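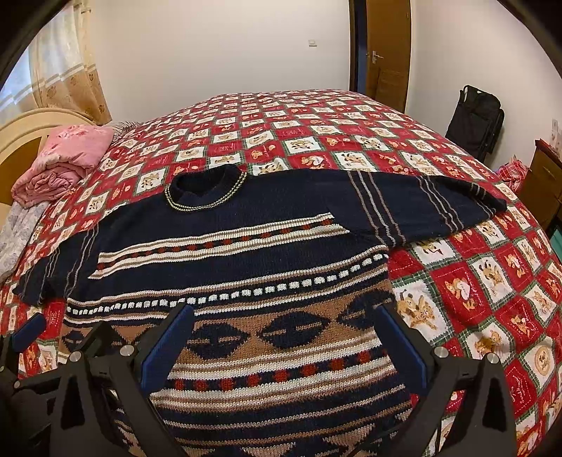

The estate inventory allowed one line per garment. She had given the sweater 14 and was still writing.

Item: pullover, knitted, adult, large. Ground color navy. Origin unknown – the label had been cut out before her time. Her father bought it in Drulledham in March, off a rack outside the Gatti shop, and wore it to the pump station at Mosville for as long as she could remember. The receipt had survived in his desk. It recorded the price and the number 458, which might have been a stock code.

She entered the pattern next. A band of diamonds in navy on tan, each with a short tan mark at the center. A row of red-orange squares under that. Wavy stripes on the sleeves, in groups. The form had a box for condition, with three options, and she selected the middle one.

The procedure for folding was his. Lay the garment face up. Sleeves out. Smooth from the collar toward the hem, never across. Turn one side in, then the other, then bring the hem up to the chest. He had taught her this on the same bed, on the patchwork spread, in the tone he used for valve maintenance.

The Grakovel box was rated for winter clothing and had a space left on top. She checked the depth with her hand. It would fit.

The form asked for a destination: sell, donate, discard. She read the three words again and scrolled down to see if there were others. There was a field for remarks, limit 900 characters.

She typed "in use" and put her arms into the sleeves. The cuffs came down past her fingers. At 4:30 she started on the shoes.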